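Small Things Kept on the Table

The kitchen table at Strachan House has always been asked to do more than hold plates. Letters are opened on it, parcels are wrapped on it and, in the months when the dining room is too cold for use, the residents' committee meets round it. When the house was taken over by the Hastitz Trust, the table was the first piece of furniture to be assessed and the last to be moved. It remains where it was found, beneath the long window.

The Trust now has the care of 12 shared houses in the district, each with its own kitchen and its own common table. Over the past year it has carried out a review of what is kept on them. The exercise was prompted by a practical difficulty. New residents arriving at a shared house were often unsure which objects belonged to everyone, which belonged to one person, and which had simply been left behind by a former tenant. Lids without boxes and boxes without lids had gathered in drawers. In one house, three sugar bowls were in daily use and a fourth was full of drawing pins.

Staff recorded 748 objects across all the houses, leaving out cutlery and crockery. The record was made by hand in ruled notebooks and later typed. Each entry gives the object's usual place, its condition and, where residents could supply it, a sentence on how it came to be there. These sentences vary a great deal. Some give a full history of purchase, loan and return. Others say only "always here" or "ask Dougal".

Dougal Pollock has looked after the kitchens for the Trust since its first house opened, and he supervised the review. His view is that a shared table works best when the things on it are few and distinct in shape and colour. A plain white tub among other plain white tubs will be opened by six people looking for salt. A thing with an unusual outline is learned once and remembered. He has been known to refuse a donated set of matching canisters on those grounds, and to accept a single odd one from the same box.

The review found that residents had reached much the same position without guidance. At Plason, the largest of the houses, the tea is kept in a tin shaped like a drum. The string lives in a jug. Drawing pins, following the difficulty already mentioned, have been given a blue dish of their own. When the staff proposed labels, the residents declined them, pointing out that the labels on the spice shelf had not been correct for years and that everyone knew where the cumin was.

Colour proved to be a matter of some feeling. Pale shades were preferred for anything that stays out all day, and stronger ones for things that must be found quickly, such as the torch and the first-aid tin. Soft greens were mentioned often. Several residents associated them with kitchens they had known as children, with enamel bread bins and painted cupboard doors, and one household had carried the shade through to its tea towels and the inside of its pantry.

Material received less attention than the staff had expected. Visitors tend to admire the older pottery, but those who live with the tables are more interested in whether a thing can be wiped, whether it will slide when the table is knocked, and whether it will mark the wood. The wooden tables are oiled every March, when each is cleared completely for the day. The clearing has become something of an occasion. Objects are lined up along the hall floor, and each must be claimed or spoken for before it goes back. At Strachan House the work takes 45 minutes if the weather is dry and the back door can be left open. The discussion that follows takes a good deal longer.

Not everything returns. Last spring a toast rack was retired after a vote, together with a pepper mill that had not held pepper within living memory. A brass bell was reprieved. It has since been used to announce soup.

The Trust has published its findings in a short booklet, available to any household on request. It contains a plan of each kitchen, notes on the care of wooden surfaces, and a section on what the authors call resting objects, meaning those which have no daily task but which residents would not wish to lose. It recommends that one such object be given a fixed place on every common table, and that the space in front of it be left free for work. Rounded forms are favoured, as sharp corners catch sleeves and leave dents when dropped.

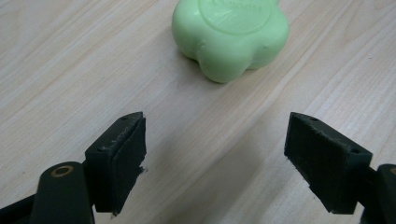
Mỹ Quách was not persuaded by every part of the booklet, and wrote to say so. In her letter she argued that a fixed place is the surest way to stop people seeing a thing at all, and that in her own household the pieces on the table are changed whenever the person cooking feels inclined. A pot that spent the winter beside the bread had been moved to the sill, she wrote, and for a week everybody talked about it as though it were new. She asked that the next edition allow for moving things about.

The request has been granted. A revised page will be added to the booklet, and two houses, Strachan and Nistitz, have agreed to try the arrangement for a season. At Nistitz the residents have gone further and set aside a low shelf by the door, where anything not wanted on the table may wait its turn. The shelf was full within the first week and a second is being considered, subject to the width of the passage.

Households wishing to borrow the ruled notebooks for a review of their own may apply to the Trust's office in writing. Notebooks are lent for one month and should be returned with the pencil.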